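**Handheld gripper sessions: revised cable and table rules**

18 October 2021

Revision 5 of the Trullutow handheld collection procedure is now in force at the Erum and Moya sites. It replaces the cable section of the previous text and adds a check on table condition before recording. Session sheets opened under Revision 4 can be closed under Revision 4.

Most of the 499 episodes rejected in the last review failed on one of two points: a cable crossing the work area at the start, or a second gripper set down without being logged. Both can be checked before the first take.

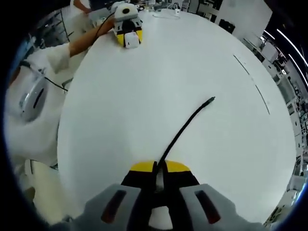
*Two handheld grippers at a white round table, one of them with a hand at it.*

The operator confirms the following before each block:

- The tabletop is clear of anything not named in the task sheet.
- Each cable in the work area is routed, or entered as a task object.
- Both grippers are logged by unit number, including a unit at rest.
- Finger pads are inspected and wiped.
- Sleeves are rolled or fastened above the wrist.

A block is 2,000 frames or one complete task, whichever ends first. If a cable shifts during a block, finish the take, mark it C and repeat the check. Do not trim the file by hand; Flulent reads the mark and sets the take aside.

Section 2 on calibration is unchanged. Comments on the cable wording go to the procedure mailbox before the end of October.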